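**TESTENNESS, March 14, 2024.** The handling cell at the Lau site is back on two shifts after a stretch in February when it spent more time stopped than running. The cell uses a pair of gloved robot hands to move translucent plastic containers. Gristov, the contractor that looks after it, has changed how the gloves, the wrist cameras and the grip settings are checked.

Mohsin Usmani, who leads the maintenance crew, said most of the stops came down to grip. The hand would close, the controller would decide the hold was poor, and the cell would wait for someone to clear it.

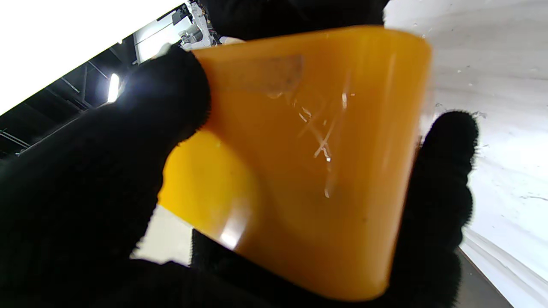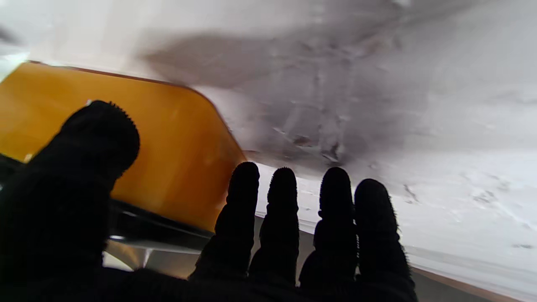
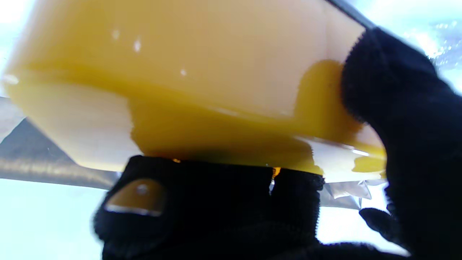 ## Gloves first

The knit gloves are the part that gets the most attention. They go over the bare fingers to give some friction on glossy plastic, and they are treated as a wear item. Under the new routine a glove comes off after 200 picks, or sooner if any liquid has reached the knit. The old rule was to change them once a shift, whatever the cell had been doing.

Fit matters as much as age. A glove pulled on crooked bunches at the joints, and the finger then reads a load before it has touched anything. Technicians now seat each fingertip by hand, run the hand open and closed with nothing in it, and look at the resting values on the controller. If any finger shows a load, the glove comes off and goes on again.

"We were changing grip force to fix what was a glove problem," Usmani said. "Then somebody put on a fresh glove and the force was wrong the other way."

Loose fibers are trimmed when the glove is changed. The crew does this at the bench with the glove off the hand.

## A different close for filled containers

The second change is to the grip program. Lau had been using one setting for every container, empty or filled. An empty one can be held by the walls and tilted without much trouble. A filled one shifts its weight as the liquid moves, and a thin wall will give if the fingers close too fast.

Yu-na Wang, the controls engineer on the job, split the program into 2 profiles. The one for filled containers closes more slowly, pauses at first contact and limits how quickly the wrist can turn. It adds time to each move, and Wang said the site accepted that in exchange for fewer wet gloves.

She also changed the approach for parts that have to be taken at a corner. The thumb goes to one side and the fingers to the other, and the hand has to be square to the corner before it closes. Her program now checks the wrist angle at that point and backs off if it is out.

## Cameras and cleaning

Each wrist carries a small camera, and it sits close enough to the work to catch drips and lint. Lenses are wiped at every glove change with a dry cloth, then checked against a printed target fixed to the cell wall. Waqas Malik, who works the early shift, keeps the target in a plastic sleeve and replaces the sleeve when it gets cloudy.

Bright light was a separate trouble. Amber and yellow plastic looks very different to the camera depending on what is behind it, and the exposure had been left on automatic. It is now locked, with one value for each shift.

Liquid on the hand means a full stop. The operator parks the arm, isolates power at the cell panel, removes the glove into a lidded bin and wipes the fingers and the wrist joint. The hand stays bare for 30 minutes before a new glove goes on. Malik said that wait is the part people most want to skip, and the controller now holds the cell in a locked state until it has passed.

## Record keeping

Stops used to be written on a whiteboard and wiped off at the end of the day. Atif Kazmi has moved them to a log kept in Darkine, the maintenance software used at the rest of the site. Each entry carries the glove pick count, the profile in use and a saved frame from the wrist camera.

The log held 741 entries at the last review, counting glove changes and lens checks as well as stops. Kazmi said the saved frames have been the most useful part, mainly when one shift has to pick up a fault from another.

Babar Bajwa, operations manager at Lau, said the site will keep the routine as it is through the spring. A spare hand is on order so that a glove change can be done away from the cell. Gristov has also been asked to quote for a drip tray under the transfer position, and that quote has not come back yet.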